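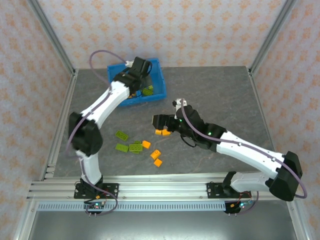
Murkdale Bench Automation Group: members' blog

Working out the budget for a second cell has taken me most of December, so I am writing the numbers down before I lose them.

The present cell has two arms on a shared aluminium rail, a blue plastic bin towards the back of the table and toy bricks in green and orange as the parts. Sorting bricks is a cheap test. A lost brick costs pennies and I can change the mix without ordering anything.

The arms are the easy line in the budget, as the price is on the quote. I had two quotes, one from Terkham and one from Saxena. Terkham was dearer by 407 pounds for the pair but included the bases and one spare gripper. Once I added those to the Saxena quote the gap fell to 60 pounds, and Terkham also had the shorter lead time.

What I got wrong last time was everything else. I allowed 175 pounds for rail, posts, brackets and fixings, and spent it before the frame had all its corners. The new sheet has these lines:

Extrusion, cut to length by the supplier
Brackets, bolts and T-nuts, bought by the box
Cable, with enough slack for full reach on both sides
One controller board per arm, plus one on the shelf
Fingers for the grippers, as a consumable
Table top and wall covering

Cable deserves its own line. On this cell the purple runs go from the top of each gripper back along the arm and down to a board under the base. Measure that path with the arm at full stretch, then add the loop. I measured mine with the arm folded and had to buy twice.

The boards hang below the bases, which keeps the table clear but leaves them open. For the second cell I have priced a small box for each. Zotport sells one that takes the same mounting holes.

Total ceiling is 1000 pounds excluding the arms. The sheet comes in under that with no contingency, so either the spare board goes or the wall covering does. I will keep the board.

Still to price: a proper stop button within reach of the chair, and delivery on the long rail.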